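Seed saving and heritage grains board
Topic: Zervas barley from the Wultside terraces — keep it pure or let it mix?

terrace_learner
Posted Aug 28, 2023

Hello everybody. English is my third language, so please excuse my mistakes. I rent two small terraces above Wultside and I grow the old Zervas barley there, the one with the dark beard. We also make the roasted barley drink from it and serve it cold to visitors.

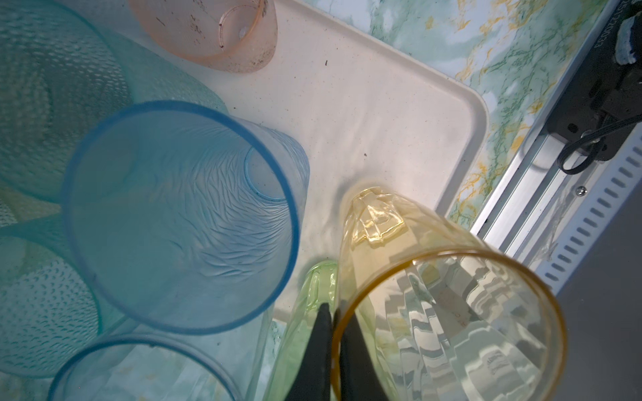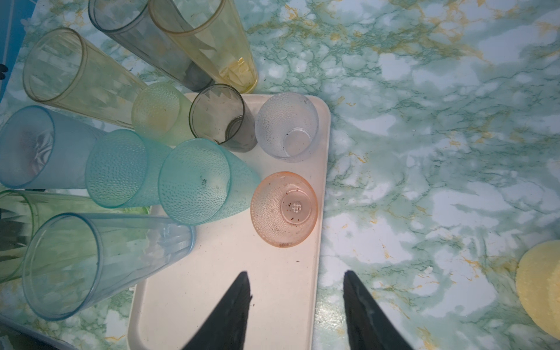

My question is about the seed. My neighbor on the lower side wants to plant Buniseck, the modern short barley, next January. He offers me half of his seed for free. The old families say Zervas must never stand near another barley. Is this true, or is it only a custom?

mudwall
Barley mostly pollinates itself, so the risk from a neighbor's field is small. I would worry much more about the threshing floor. If you both use the same floor and the same sacks, you will have Buniseck in your seed after one season.

Clukik_side
I do not agree that the risk is small. I am from Clukik, where we had an old barley too, and now we have something in the middle. It is short, it has a pale beard, and it has no taste when you roast it.

mudwall
But was that crossing, or was it mixed sacks? From your description I think mixed sacks. A cross would show many different types in the field, tall and short together.

Clukik_side
Maybe. My grandfather blamed the wind and my uncle blamed my grandfather. The barley is lost in both cases.

terrace_learner
Thank you both. We do share the threshing floor, I did not think of this. How many plants must I keep for seed? Last season I marked 1,837 good heads with red thread. It was a lot of thread.

rain_ledger
I would go to 2,000 if your back permits it. Take them from all parts of the terrace, also the poor dry corner. If you choose only the most beautiful heads, you slowly make a different barley.

mudwall
Agree about the dry corner. I think 2,000 is more than needed, but it does no harm. Leave 6 steps of beans between you and the neighbor, and thresh your seed heads at home on a cloth.

Clukik_side
Beans are good, but the terrace wall needs repair first. On our side people argued about varieties for years while the walls fell down. Without the wall the water goes, and then old barley or new barley is the same.

terrace_learner
The upper wall is repaired already, the lower one is half done. I will speak with the neighbor about the beans. He likes beans, so I have some hope. For the free seed I will say no — politely, he also lends me his mule.

rain_ledger
Keep a jar of this year's seed somewhere dry and write the year on it. And please tell us in January what he planted.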